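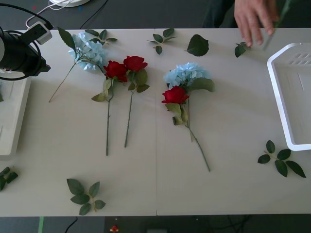
Edileuza Holanda

Tips for Sorting Fake Flowers, With and Without a Robot

Artificial flowers never wilt, so they never leave. They go into a bin in January and come out in April looking like they slept in their clothes. I have written before about dusting them. This time it's sorting, and I tried the Skistov table service, which brings an arm to do the picking up while you stand by and feel supervised.

First, the tips that apply whether your help is mechanical or a bored teenager.

Lay the stems out in a loose row with the blooms all at one end. A pile is fine for a person, who will tug and swear until something gives. An arm has no swearing setting. Leave a gap between blooms wherever you can, and pull apart any hydrangea that has made friends with a rose.

Pick up by the lower stem. Grab under the bloom and you bend the sepals, and they stay bent. This goes for you too.

Gather the stray leaves before you start. They pop off the minute you look at them. Most push back onto the stem, and a dab of clear craft glue takes care of the ones that won't.

Use a white table if you have one. Green leaves on a green tablecloth are a hobby in themselves. 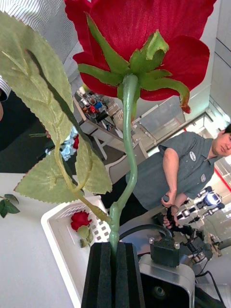 Foam on the gripping surfaces matters more than anything in the brochure. Plastic stems are slick and bare metal will either drop them or leave a crease. If you are shopping around, ask what the fingers are lined with, and if the salesman changes the subject to software, ask again. For hand tools the same rule holds: I wrap my long tongs in a strip of foam pipe cover and two rubber bands.

For a basket, go with rigid plastic, low sides, and holes. The dust falls through and the arm doesn't have to climb over a wall. My pretty wicker one snagged every serrated leaf it met and has been demoted to magazines.

Now the service. Skistov charges $236 for a half-day visit, with setup included. Setup was quoted at 15 minutes and took 20, which in my experience of contractors counts as early. You get the arm, the cables (so many cables, wear flat shoes) and an operator. Mine was Jailson Cordeiro, who answered every question I had, including the rude ones.

Is it fast? No. I can fill a basket while it is thinking over its first rose. But it puts each stem down as if it were paying for it, and my own method has always been closer to pitching hay. Over the visit I found 13 stems I'd have crushed in my usual hurry and forgave it a good deal.

What I'd change: the price, obviously. I'd also like a written list of what it can't handle. Baby's breath, for one. We tried. Let us say no more about the baby's breath.

If you have one vase on the piano, keep your money and buy the foam. If you decorate a hall or run a rental closet, book the half day and have everything dusted before they show up. A soft paintbrush does petals, and a barely damp cloth does leaves. Let it all dry flat overnight, and don't store anything in a bag you can't see through.

Next week, candle wax and what it does to a good tablecloth.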